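Packing for the December Parcel Drive: A Few Notes on Boxes and Tape

Last year the Velness parcel drive sent out 618 boxes, and 46 of them came back to us or arrived with something spilled out of them. The carrier's slips gave the same cause for most of those: a flap had opened on the way. We have changed how we pack for this year, and anyone packing at home should read this before starting.

Boxes

Please use the plain corrugated boxes from the Getent Street storeroom. They come flat in bundles and you can take as many as you think you will fill. Your own boxes are fine if they are clean and the corners are still stiff. Shoe boxes and cereal boxes are not strong enough, even for light things like hats.

Fold the short flaps in first and then the long ones. Do not weave the four flaps over and under each other. It feels secure, but it leaves a hump in the middle and the tape lifts off it.

Tape

Clear packing tape only. Masking tape dries out, and the carrier will not accept string. We have rolls at the storeroom, one for each household, and if you run out there are more.

Tape the bottom before you put anything in. Run one strip along the seam and let it go down each side by the width of your hand, then put a second strip over the first. Close the top the same way once the box is full. If the box feels loose, add a strip around the sides. Stand the box upright on the table, press the end of the tape flat against the side with one hand, and keep hold of the roll with the other. Pull the tape out slowly so it does not fold over and stick to itself.

A flattened box makes a good mat if you are working on a table you care about. It keeps grit on the bottom of the box from scratching the finish, and you can cut on it too. 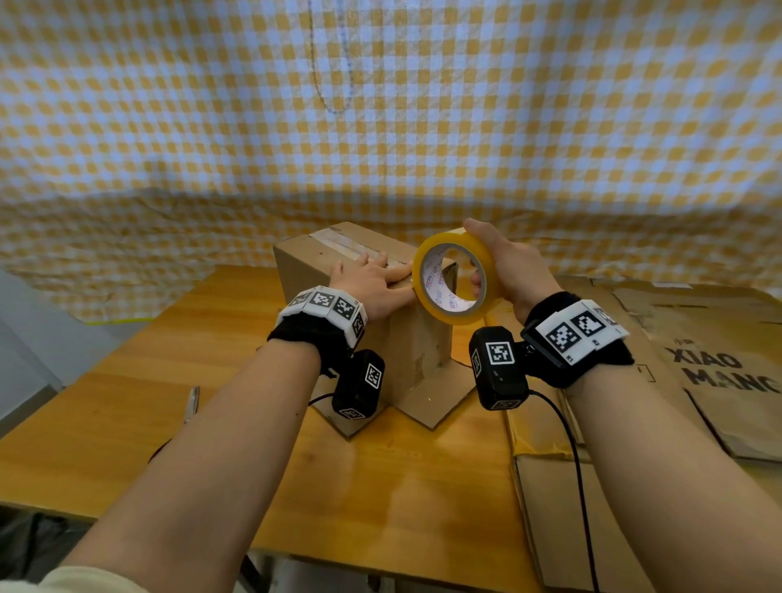
Filling

Heavy items go on the bottom. Jars get wrapped one at a time, in newspaper or a dish towel, and no more than 4 jars go in a box. Fill the gaps with socks, crumpled paper or anything else soft. Shake the closed box a little before you tape the top — if you can hear things moving, open it and add more paper.

Soap and tea should not share a box. We had complaints.

Labels

The label goes on the largest side, not over the tape seam. We had 500 labels printed with the Zesus depot address already on them, so you only need to write in the parcel number and your own return address. Use a ballpoint pen. Felt tip ran on several boxes last year and the depot could not read the numbers.

Dropping off

Bring finished boxes to the side entrance of the Ngô Bakery building during bakery hours. Leave them on the rack, label facing out, and sign the sheet. If you have more than you can carry in one trip, ring the bell and wait for a cart.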